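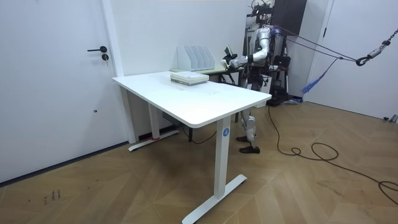 Ticket 246
Betreff: Schreibtisch Flutosow hält die gespeicherte Höhe nicht, steht schief
Eröffnet: 2. September 2019
Gemeldet von: Rhydian Watkins, Büro Thongdee
Bearbeitet durch: Tedley Möbelservice
Produkt: Osley Flutosow, elektrisch verstellbar, Tischplatte weiß
Status: gelöst, Beobachtung läuft

Meldung

Guten Tag,

ich schreibe wegen des weißen Stehtisches in unserem Raum mit dem Fischgrätboden. Es ist der Tisch mit dem runden blauen Aufkleber oben am vorderen Bein. Ich habe auf der Speichertaste eine Höhe von 1.000 mm hinterlegt. Wenn ich die Taste drücke, fährt der Tisch los, bleibt aber vor der richtigen Höhe stehen. Danach ist die Seite zur Wand tiefer als die Seite zum Raum. Ein Stift, den ich auf die Platte lege, rollt langsam nach hinten.

Eine Fehlermeldung sehe ich nicht. Das Display zeigt die Zahl, die ich gespeichert habe, obwohl das Maßband etwas anderes sagt.

Hinter dem Tisch haben wir einen kleineren Tisch mit heller Holzplatte und dunklen Metallbeinen. Darauf steht der weiße Stehsammler für die Mappen. Wir brauchen beide Tische zusammen, deswegen stört es sehr, wenn der vordere schief ist. Der Bücherstapel liegt bei uns immer an der hinteren Kante, damit man ihn von beiden Seiten nehmen kann.

Mit freundlichen Grüßen
Rhydian Watkins

Antwort Tedley

Guten Tag Herr Watkins,

danke für die genaue Beschreibung. Bitte prüfen Sie zuerst diese Punkte und schreiben Sie uns das Ergebnis:

Sind beide Motorkabel fest im Steuergerät eingesteckt?
Ist das Netzkabel lang genug, wenn der Tisch ganz oben ist?
Berührt die Platte bei der Fahrt den hinteren Tisch oder etwas, das darauf steht?
Stehen beide Füße ganz auf dem Boden?

Führen Sie bitte noch keinen Reset durch, bis wir die Antworten haben.

Antwort R. Watkins

Ich habe alles der Reihe nach angeschaut.

Motorkabel: Das eine war fest. Das andere, es gehört zum Bein an der Wand, konnte ich noch ein kleines Stück hineindrücken. Es hat dabei geklickt. Ob es vorher schon Kontakt hatte, weiß ich nicht sicher.

Netzkabel: Es hängt unter der Platte nach unten bis zum Boden. Gespannt ist es in keiner Höhe, auch nicht ganz oben. 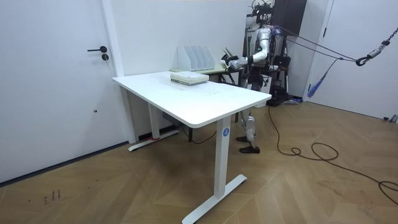 Hinterer Tisch: Der Abstand ist klein. Bei meiner ersten Probe hat die Kante unserer Platte den anderen Tisch leicht gestreift, man hörte ein Reiben. Ich habe den kleinen Tisch dann ein wenig weggeschoben und die Probe wiederholt. Das Reiben war weg, die falsche Höhe ist aber geblieben.

Füße: Der vordere Fuß steht gut. Unter dem Fuß an der Wand kann ich ein Blatt Papier durchschieben, beim vorderen geht das nicht. Ich habe mit der Fühlerlehre gemessen, es sind 2 mm. Neben diesem Fuß klebt ein kurzer Streifen rotes Klebeband auf dem Boden, das ist unsere Markierung für die Position. Der Fuß steht nicht auf dem Band, das habe ich kontrolliert.

Noch eine Frage: Die Platte hat vorne ein paar schwache Spuren. Kommen sie vom Putzmittel und darf ich sie mit einem Schmutzradierer behandeln? Das ist nicht dringend.

Antwort Tedley

Der lockere Stecker ist sehr wahrscheinlich die Ursache für die schiefe Platte. Wenn ein Motor kurz den Kontakt verliert, zählt das Steuergerät seine Umdrehungen falsch und zeigt danach trotzdem den gespeicherten Wert an.

Bitte gehen Sie so vor:

Tischplatte abräumen, auch den Bücherstapel.
Netzstecker ziehen und 10 Minuten warten.
Netzstecker wieder einstecken.
Pfeiltaste nach unten drücken, bis der Tisch ganz unten ist. Loslassen.
Pfeiltaste nach unten noch einmal drücken und gedrückt halten, bis das Display blinkt und der Tisch sich kurz bewegt.
Höhe neu einstellen und neu speichern.

Die Schraube am Fuß drehen Sie bitte erst nach dem Reset heraus, bis das Papier nicht mehr durchgeht.

Zu den Spuren: kein Schmutzradierer, die Oberfläche ist matt und wird davon fleckig. Ein feuchtes Tuch mit wenig Spülmittel ist in Ordnung.

Antwort R. Watkins

Den Reset habe ich gemacht. Beim ersten Versuch hat das Display nicht geblinkt, ich hatte die Taste wohl zu früh losgelassen. Beim zweiten Versuch hat es funktioniert. Beide Beine sind ganz nach unten gefahren, und die Platte war danach gerade.

Dann habe ich den Fuß an der Wand eingestellt. Die Wasserwaage zeigt jetzt in beide Richtungen die Mitte an. Die Höhe von 1.000 mm habe ich neu gespeichert und mit dem Maßband nachgemessen. Sie stimmt.

Die Bücher liegen wieder an ihrem Platz, vor dem Stehsammler.

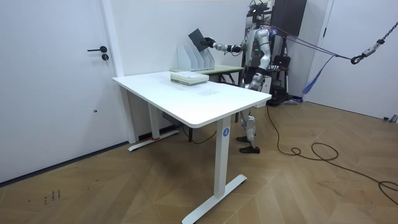
Am Nachmittag haben wir normal weitergearbeitet und die Mappen sortiert. Der Tisch ist auf der Höhe geblieben. Ich habe ihn am Abend noch einmal ganz hinauf und ganz hinunter gefahren, ohne Reiben und ohne Halt.

Die Spuren auf der Platte sind mit Tuch und Spülmittel etwas schwächer geworden, aber nicht ganz weg. Damit kann ich leben.

Eine Bitte hätte ich noch: In der Anleitung von April steht beim Reset nur „Taste drücken“. Es wäre gut, wenn dort auch stehen würde, dass man sie gedrückt halten muss.

Antwort Tedley

Danke für die Rückmeldung, den Hinweis zur Anleitung geben wir an Osley weiter. Das Ticket bleibt noch offen, bis Sie den Stecker am hinteren Bein ein weiteres Mal kontrolliert haben. Sollte er sich wieder gelockert haben, schicken wir Ihnen eine Sicherungsklammer.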